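Visits > Mills and makers > Plokley open day

Plokley Mill open day, July 31, 2023

Got there late, missed the welcome talk, queue for the car park back to the roundabout. Worth it though. Plokley only opens the doors once a year and they let you go nearly everywhere, ear plugs handed out at the gate.

Weaving shed first. Old looms on the left, newer ones on the right, and you feel it through your shoes before you hear it. The guide said 61 looms still run, down from 341 when her mother worked there. Couldn't catch half of what she said after that. Smell of oil and warm dust, lovely.

Then upstairs to the print room, which is what I'd come for. Long tables, screens stacked against the wall, one screen for each colour. They ran a two colour leaf for us and the second colour has to land exactly on the first or the whole length goes for seconds. It did land. Small round of applause. Someone asked about digital and got a rather short answer.

The pattern library is a cold little room at the back – 1,514 designs on card, most from Bagheri, the firm Plokley bought out years ago. You can look but not touch. Loads of scrolls, loads of birds, a whole drawer of nothing but borders. I could of stayed all afternoon but they move you on after ten minutes.

Big florals are what sells, the guide said, and always has been for bedding. Small sprigs get lost once the cloth is spread out, you need a flower you can see from the door. I believe it. Our own bed at home has a white spread with great crimson flowers and gold-beige scrolls running between them, and you could pick it out from the far end of the landing even with a big navy padded thing on top of it. The Bagheri drawers had scrolls much like those, only tighter.

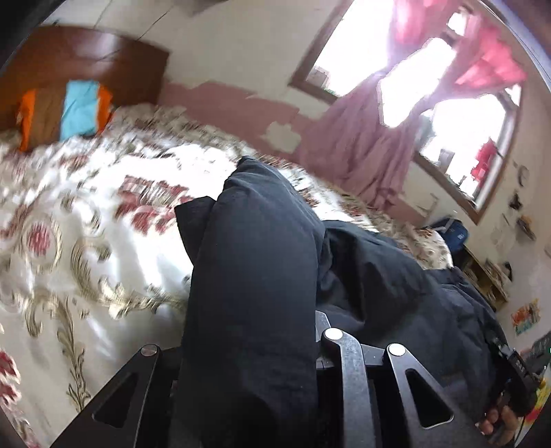 Mill shop was a scrum. Remnants by weight, seconds in bins, Sino towels at the back that have nothing to do with the mill as far as I could tell. Bought two pillowcases and a bag of offcuts. Tea in the Plarier room, scones gone by three, tea fine. Parking is free but bring coins for the lockers, no bags alowed in the shed.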